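설거지는 왜 남이 할 때만 금방 끝나는가

설거지를 미루는 사람에게는 나름의 철학이 있다. 나는 그걸 오랫동안 '불림'이라고 불렀다. 밥풀이 붙은 그릇에 물을 받아 두고 자리를 뜨면서 지금 이 순간에도 설거지가 진행 중이라고 믿는 것이다. 물은 일하고 나는 소파에 누워 있으니 분업이 따로 없다. 문제는 이 분업이 보통 다음 날 아침까지 이어진다는 데 있었다. 일곱 시에 커피를 내리러 갔다가 싱크대 앞에서 어젯밤의 나를 만나는 일이 계속됐고, 만날 때마다 우리는 사이가 나빴다.

그래서 2월 한 달 동안 저녁 설거지를 그날 끝내 보기로 했다. 대단한 결심은 아니고, 수세미를 새로 산 김에 그랬다. 동네 생활용품점 스탠브리지(Stornbridge, 간판에는 영어로만 적혀 있어서 다들 마음대로 읽는다)에서 2,000원을 주고 산 물건이다. 한쪽은 거칠고 한쪽은 부드러운데, 포장지에는 '당신의 주방에 평화를'이라고 쓰여 있었다. 2,000원에 평화라면 안 사는 쪽이 이상하다.

첫 주는 의욕으로 버텼다. 밥을 먹고, 일어나서, 씻는다. 글로 쓰면 이렇게 간단한데 몸은 '먹고'와 '일어나서' 사이에 아주 긴 쉼표를 찍고 싶어 한다. 나는 그 쉼표를 없애려고 식탁에서 휴대폰을 치웠다. 그랬더니 이번에는 간장병 뒷면의 성분표를 읽고 있었다. 사람은 설거지만 아니면 뭐든 재미있어한다. 탈지대두가 뭔지 궁금해진 것도 그때가 처음이다.

둘째 주부터는 순서라는 걸 고민하기 시작했다. 어머니는 늘 기름 안 묻은 것부터 씻으라고 하셨다. 컵, 수저, 밥그릇, 접시, 마지막에 프라이팬. 나는 이십 대 내내 그 말을 흘려들었고 그 대가로 카레 맛이 희미하게 나는 보리차를 마셨다. 순서를 지켜 보니 확실히 편하긴 하다. 편한데, 그러려면 애초에 그릇을 쌓을 때부터 생각이 있어야 한다. 식사를 마친 직후의 나는 생각이 있는 사람이 아니다. 손에 잡히는 대로 싱크대에 내려놓고, 컵은 접시 밑에 깔리고, 숟가락은 어디론가 가라앉는다.

특히 접시를 비스듬히 걸쳐 놓는 버릇은 고치지 못했다. 납작하게 포개면 아래 접시 바닥에 기름이 묻으니까 비스듬히 두는 게 낫다고 우겨 왔는데, 그렇게 두면 또 물이 안 고여서 양념이 그대로 말라붙는다. 결국 불리지도 않고 쌓지도 않은, 두 방식의 단점만 모은 자세가 된다.

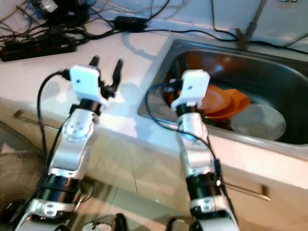
주황색 그릇은 이런 면에서 좀 교활하다. 김치찌개 국물이 튀어도 티가 안 나고, 고춧가루 기름이 얇게 남아 있어도 원래 그런 색이려니 하게 된다. 눈으로는 깨끗해 보여서 헹구고 엎어 놨다가 다음 날 손끝이 미끈해서 다시 씻은 적이 여러 번이다. 반대로 희고 반투명한 그릇은 고자질쟁이다. 카레든 라면이든 담았던 것을 며칠이고 기억했다가 뚜껑을 열 때마다 일러바친다. 플라스틱 그릇에 밴 색은 햇볕에 두면 빠진다기에 창가에 내놓아 본 적도 있다. 조금 빠진 것 같기도 하고, 내가 익숙해진 것 같기도 했다. 그 뒤로 빨간 음식은 되도록 빨간 계열 그릇에 담는다. 식기에도 보호색이 있다는 걸 나이 들어 배웠다.

세제 이야기도 해야겠다. 쓰던 것이 떨어져서 스캔리(Skanley)라는 걸 샀다. 레몬 향이라는데 내 코에는 레몬보다 치과에 가깝다. 거품은 잘 난다. 너무 잘 나서 싱크대 안이 안 보일 지경이고, 거품 밑에 과도를 숨겨 놓고 손을 넣는 것은 내가 아는 가장 값싼 공포 체험이다. 그래서 칼은 따로 빼 두기로 했다. 한 달 동안 세운 규칙 중에 지금까지 한 번도 안 어긴 유일한 규칙이다. 피를 보고 세운 규칙은 오래간다.

고무장갑은 끼는 파와 안 끼는 파가 있는데 나는 그때그때 배신하는 파다. 겨울에는 손이 트니까 낀다. 끼고 나면 꼭 이마가 가렵다. 장갑을 벗고 긁은 다음 다시 끼면 안쪽이 축축하고, 축축한 장갑에 손을 밀어 넣는 감촉에 대해서는 자세히 쓰고 싶지 않다. 맨손으로 하면 기름이 남았는지 바로 알 수 있는 대신 자기 전에 손에서 로션을 세 번쯤 요구한다. 그로스타스포트(Grostasport)라는 운동용품 가게에서 얇은 면장갑을 팔길래 고무장갑 속에 껴 봤더니 한결 나았다. 역도를 하라고 만든 것 같은데 나한테는 무쇠 프라이팬이 역도다.

라디오를 틀어 놓고 하면 낫다는 사람도 있고 팟캐스트가 좋다는 사람도 있다. 나는 둘 다 해 봤다. 팟캐스트는 물소리 때문에 중요한 대목을 꼭 놓친다. 범인이 밝혀지는 순간에 하필 냄비를 헹구고 있고, 되감자니 손에 거품이 가득하다. 그래서 누가 범인인지 모르는 사건이 내 머릿속에 꽤 쌓여 있다. 음악이 낫다. 델리치(Delić)라는 밴드의 앨범 한 장이 대략 저녁 설거지 한 번 길이와 맞아서 요즘은 그것만 튼다. 세 번째 곡이 나올 때까지 밥그릇을 끝내지 못하면 그날은 느린 날이다. 덕분에 앞부분 가사는 다 외웠는데 마지막 곡은 아직도 제목을 모른다. 그쯤이면 대개 배수구 앞에서 숨을 참고 있다.

배수구. 설거지라는 말에 배수구 청소가 포함되는지를 두고 나는 오랫동안 나 자신과 협상해 왔다. 그릇을 다 씻었으면 설거지는 끝난 것 아닌가. 거름망은 그릇이 아니지 않은가. 논리는 완벽한데 냄새가 논리를 이긴다. 이제는 매일 저녁 거름망을 비우고 뜨거운 물을 한 번 부어 준다. 사흘 치가 모인 거름망은 용기가 필요하지만 하루 치는 그냥 귀찮은 정도다. 이걸 마흔 가까이 되어 알아냈다.

셋째 주에 한 번 무너졌다. 야근을 하고 열 시 반쯤 들어와 라면을 끓여 먹었는데 냄비 하나쯤이야 싶었다. 냄비 하나는 다음 날 아침 시리얼 그릇을 불렀고, 시리얼 그릇은 점심 접시를 불렀다. 저녁이 되자 싱크대 안에서 동창회가 열려 있었다. 그날 설거지에는 앨범이 한 바퀴를 돌고도 모자랐다. 덕분에 마지막 곡을 들을 뻔했는데 믹서 칼날을 닦느라 또 놓쳤다.

지금은 한 달이 다 지났고, 성적은 그럭저럭이다. 매일 했다고는 못 한다. 그래도 아침 일곱 시의 싱크대가 비어 있는 날이 그렇지 않은 날보다 많아졌다. 비어 있는 싱크대 앞에서 커피를 내리면 남의 집에 와 있는 것 같아서 괜히 행주를 각 맞춰 접게 된다. 접어 놓은 행주는 점심때까지 못 간다.

수세미는 벌써 거친 쪽이 부드러운 쪽과 구별이 안 된다. 평화가 이렇게 빨리 닳는 물건인 줄 알았으면 두 개 샀을 텐데. 주말에 스탠브리지에 다시 갈 생각이고, 가는 김에 그릇 세우는 건조대도 좀 볼까 한다. 지금 쓰는 것은 접시를 꽂으면 앞으로 천천히 넘어진다. 밤중에 달그락 소리가 나면 처음에는 무서웠는데 이제는 일어나지도 않는다.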